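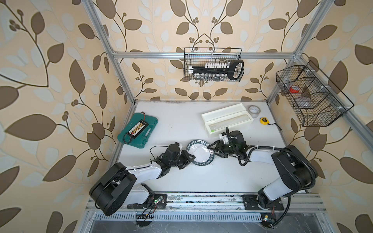
Notes for the Kirngate talk, 8 Jun 2025. Slot is 20 minutes, so if I'm still on the coffee machine at minute five, somebody cough. Start with why we went: Flisside runs an open day every April, and our shop had been saying "we should look into robots" long enough that the phrase had its own line on the agenda. Two of us signed up. I expected a showroom with mood lighting. What we got was a cell papered on three sides like my grandmother's dining room, big brown leaves and berries, with two arms at work on a white tabletop. Leave the slide up here and let people look at the wallpaper. They will anyway.

Pause. Ask who has automation at work already. Ask who has automation at work that is switched on.

The visit. 30 visitors, one corridor, name badges that stuck to everything except shirts. We were split into groups and my group got the two-arm bench first. Point to the right gripper on the slide, holding the edge of the clear disc, and the left one reaching in from the other side. Ask the room how they'd pick up a clear round thing lying flat on a white table. Most of us would use a fingernail. A gripper has no fingernails. Let that sit, it's the technical heart of the talk.

Then the clutter. Tape, a tape measure, a teal case with a circuit board riding on top, a socket set up in a wire basket. I have seen demos where the table holds one cube and the cube looks nervous. This looks like my garage, and my garage is where I'd want the thing to work. Our host's line was that a tidy table proves you own a tidy table. I wrote it down and have been using it as my own ever since.

(If running late, skip to Van der Linden.)

Gino. This is the name of the scheduling software, and yes, I spent the first half hour looking for a man called Gino. People kept saying "Gino won't let us" and I felt for the staff. It decides which job goes to which bench and keeps a log of every stop. The log for the quarter had 255 entries. They printed it out and handed it around, which took more nerve than anything the arms did. Read out one or two if the mood is right – "lid" is a complete entry and my favorite.

Van der Linden supplied the second demo, the palletizer. Bigger, louder, behind a fence. Good machine, good sandwiches. Our boxes are the wrong size for it. Move on.

What we took home: 2 pages of notes, and a plan to try one bench on one job before anybody buys anything. Take questions. If asked about price, look at the clock.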